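Skindley > Notes > Interviews

Search this site Enter keywords

About Projects Interviews Contact

Collecting examples at Forberg

Lorena Villalba runs the collection sessions at Forberg, where a two-fingered arm is being taught to handle ordinary household goods. Her team steers the arm by hand and records each attempt for the model to learn from. "A good day is 100 episodes," she says. "Most days are less."

The current task is a storage box with latches. Villalba wants it started from many positions on the table, and at more than one angle.

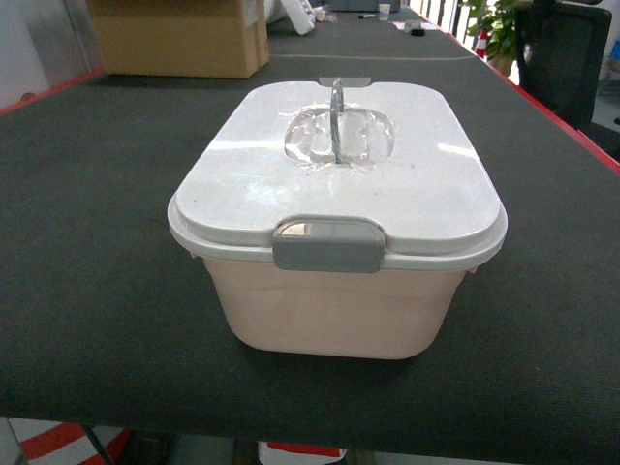
The storage box with its front latch closed.

Operators change over after eight episodes. Villalba says tired people take shortcuts, and the model learns those too. Larger items are recorded at floor level -- the wrist camera gets a very different view down there, and she wants plenty of it.

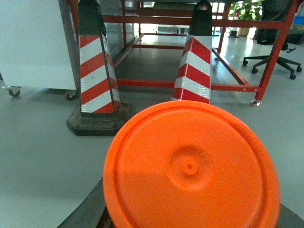 Damian Egger would rather see fewer objects and more repeats of each. Villalba has heard the argument and does not fully agree. "We had 126 clean runs of one item last December," she says, "and the policy still got lost when we moved it."

Failed attempts are kept and labeled. Johanna Koller goes through them the next morning and marks the moment each one went wrong. She also writes down the state of the finger pads.
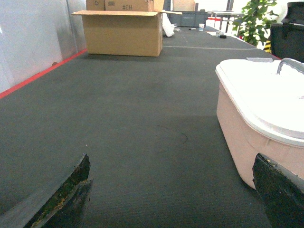
What comes next

Villalba plans to add six more containers before the first training run.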